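3 shares · 0 comments

3.2 Bench layout and wrist camera

The arm was assembled in the Plarkwood shared workshop from a secondhand six-axis kit, a parallel gripper with soft fingers, and a small camera fixed at the wrist. All parts were cut or printed on site. The controller, referred to below as Rinitz, runs on a used desktop computer under the bench and sends joint targets over a serial line. No force sensing is fitted. Finger closure is limited by motor current alone, which sets a practical lower bound on how gently a soft object can be held.

The camera was placed close to the fingers so that the contact area stays in view during the last part of an approach. This choice costs working area in the image. A finger near the lens covers part of the table, appears out of focus, and darkens the surface next to it. An earlier bracket, built in April, held the camera higher and farther back, but it flexed when the arm stopped and had to be recalibrated after nearly every session. The present bracket is shorter and stiffer. Figure 4 gives a view from the wrist with a foam and cotton craft toy lying partly over grid paper, and a round pink container close to the finger.

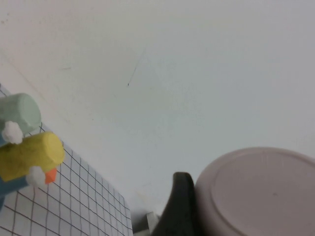
Figure 4. Wrist camera view at low height. The grid cells converge with distance because of the steep viewing angle.

Can a build of this kind be calibrated without a commercial target? A printed checkerboard glued to a flat tile is enough if the tile is checked with a straightedge and the camera focus is locked before the first image is taken.

Calibration followed the procedure of Verschueren (Hanneke Verschueren, workshop notes, unpublished), with two changes. First, the arm was left powered for one hour before any poses were recorded, as the shoulder joint drifts while its motor warms up. Second, poses in which the elbow was nearly straight were removed. Of the 378 poses kept, 67 were held back for checking and the rest were used for the fit. The remaining error was largest near the far edge of the table - the same region in which the gearbox play is easiest to feel by hand.

Images were stored with the joint readings taken at the same time step. The full set holds 1,346 images over 7 sessions. Sessions recorded on the Bescombe bench, which has a darker top, are treated separately in Section 4. No color correction was applied to either set.

Shared 12 times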